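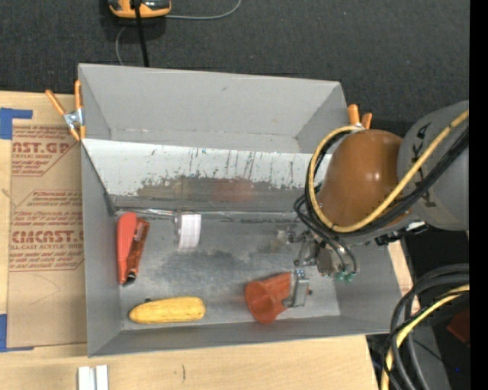
Gripper drops cup mid-lift, log says success

sepulveda_g
Bin picking cell, Hukel controller. Overnight run of 251 picks on the plastic cup. It dropped 80 of them over the bin and the log scored every one as a good pick. Vendor (Trollier) says it's "within expected variation." Has anyone else seen this?

nmabaso
What tells the controller it's holding something? If it only checks that the fingers stopped moving, that's your answer. A thin cup flexes, the fingers stall, flag goes green, cup slides out on the way up.

sepulveda_g
Finger stall, yes. Checked once, at close. Never again after that.

Femke_D
Then I don't believe any of their numbers. Same outfit quoted us 3165 clean picks in December and wouldn't say how a pick was counted.

bramdb
Bit harsh. Checking at close is normal for this price. I'd look at hose routing first – we had one pulling on the gripper every time the wrist turned, and it lost air for a moment. Fixed with a longer hose.

Femke_D
Normal doesn't make it right. And a hose fault would drop the tape roll and the corn too. Does it?

sepulveda_g
Corn, never. Tape roll twice. Nearly all of it is the cup, worse when it's on its side.

bramdb
OK, less likely then. I'd still swap the hose, it's ten minutes.

Y. Lekota
Safety question nobody has asked. If it thinks it's holding a part and it isn't, does the stop logic treat those two differently? On our Olivares cell it did. Arm went to full speed with someone leaning over the bin.

sepulveda_g
Don't know. Guard door is interlocked, but I'll find out before tonight's run.

nmabaso
Add a second check at 200 mm up and compare finger width. Post both logs, not their summary.

sepulveda_g
Will do. Trollier wants to send a "tuned" grip force file instead. Not loading it until I have my own count.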